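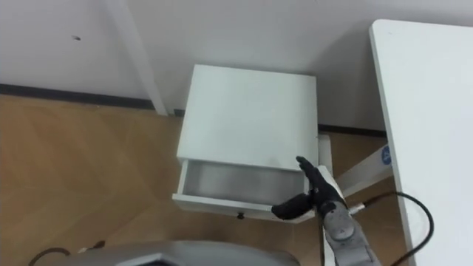
Rechte Hand an der vorderen Schubladenecke, Daumen vor der Blende.

2025-12-07, Mélanie Fraser

Fehler beim Schubladenversuch, Programm Astemness. Aufgabe wie im November: Schublade am Knauf aufziehen, loslassen, Hand zurück in die Ruhelage. In Lauf 33 hat der Regler die Sollkraft überschritten, Kraftspitze 70 N am Handgelenk, Grenze steht auf 40. Schutzstopp kam, aber erst 265 ms nach dem Überschreiten. Das ist zu spät. Im Protokoll taucht der Kraftwert doppelt auf, vermutlich hängt der Filter zweimal in der Kette. Strobel prüft das.

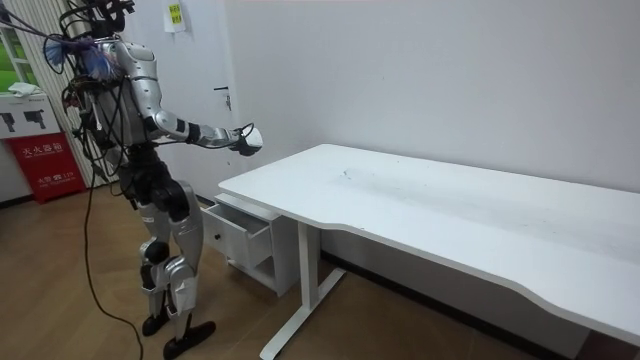
Zweiter Punkt ist die Kabelführung. Der Encoder am Handgelenk meldete in denselben Minuten zwei Aussetzer, und ich traue dem Stecker nicht. Die Leitungen hängen als Bündel von Kopf und Schultern über den Rücken, eine läuft von dort quer über den Boden. Bei einem Ausfallschritt steht der Fuß drauf. Vor dem nächsten Lauf: Bodenkabel nach hinten wegführen und abkleben, Handgelenkstecker tauschen, Zugentlastung neu setzen.

Bis der Filter geklärt ist, nur mit halber Geschwindigkeit und einer Person am Not-Halt. Dauerlauf mit 3000 Zyklen verschoben. Domusex-Greifparameter bleiben, wie sie sind.

Zuletzt aktualisiert: am selben Abend, Stoppzeit nachgetragen

Verwandte Einträge
- Prendthorpe: Abnahme Not-Halt
- Kraftregler, Filterkette
- Astemness: Schublade, Läufe vom November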